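Leftovers Log -- read me first

G'day, and thanks for downloading this. I'm Rukhsana Malik and this is my household leftovers dataset, which started as a grumpy spreadsheet about how much rice I was chucking in the bin and has since got completely out of hand (in a good way, I think!). There are 1,989 rows in the current version. Each row is one portion of cooked food that went into a fridge or freezer, along with what became of it.

What's in the folder

leftovers.csv is the main file and the one you want.
households.csv has one line per household. There are six of them, under made-up names, apart from mine, because everybody would've guessed anyway.
dishes.csv is the lookup table for dish names. It has 259 entries and I'm still finding doubles. "Spag bol" and "bolognese" were separate for ages.
notes.txt is the free-text stuff people scribbled on the fridge sheets, typed up by me with the swearing taken out.

Columns in leftovers.csv

portion_id -- just a number. Gaps are fine, they're portions I merged.
household -- Puklow, Jarkis, Janjua, Dudard and so on. Janjua is the share house, so expect chaos.
dish -- matches dishes.csv.
grams -- kitchen scales, lid and container taken off. If it's blank, somebody forgot to weigh it.
stored -- fridge or freezer.
days_kept -- whole days. Zero means it was eaten the same night, usually standing up.
fate -- eaten, binned, chooks, compost or given. "Chooks" only turns up for Puklow and Dudard, who have them.
reheated -- microwave, stovetop, oven, cold or unknown.
who_cooked -- adult, teenager or visitor. I wish I'd split this up more, but it's too late now.

How it was collected

Every household had a paper sheet on the fridge door with a biro on a string. You put a portion away, you wrote it down. You pulled it out, you wrote down where it went. I collected the sheets at the end of each month and typed them in at my kitchen table with a cuppa, which explains a few of the typos. We tried a phone app for a fortnight and everyone hated it, me included.

November is patchy. Jarkis had the kitchen painted and lived on takeaway, and I was away for part of it, so please don't go drawing trends through that month. I've left the rows in so you can see for yourself.

Things that will trip you up

Portions aren't meals. A big tub of dal might be one row in one house and four rows in another, depending on how they packed it. Use grams if you want to compare households, and check for blanks before you do.

The freezer rows are a bit slippery too. Anything still frozen when we stopped has an empty fate. That doesn't mean it was wasted! It means there's probably a brick of pumpkin soup in somebody's garage right now.

Also, people are nicer to themselves on paper than they are in life. I reckon binned is undercounted everywhere, and I know it is at my place. There was a lasagne I simply couldn't face writing down.

Reheating

This is the column people email me about most, so a little more on it. 1,065 rows are marked microwave, well ahead of everything else. I only recorded the method and never the time or the power setting -- half of us couldn't have told you the wattage if you'd paid us. If something was warmed twice (naughty), I kept the last method. Food started on the stove and finished in the microwave counts as microwave. Pizza eaten cold is cold, and I won't be taking questions. 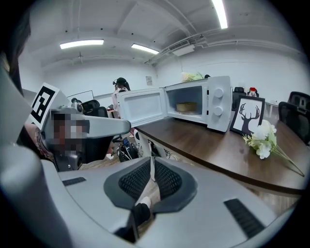
Lidded container in the microwave, door open.

Container type isn't in this version. Quite a few people asked whether glass or plastic tubs get eaten sooner, and I'd love to know as well, but the sheets only had so much room.

Using it

Go for your life. Classes, blog posts, arguments with your flatmates, whatever you like. I'd appreciate a mention by name, and please don't try to work out who the households are. If you fix up the dish names, send me your version and I'll fold it in.

Changes since the last version

Merged the bolognese.
Corrected the grams for Dudard, where I'd typed a run of them in kilos.
Added "given" as a fate, after Puklow pointed out that sending curry home with your mum isn't the same as eating it.
Still to do: sort out "stir fry", "stir-fry" and "veg thing".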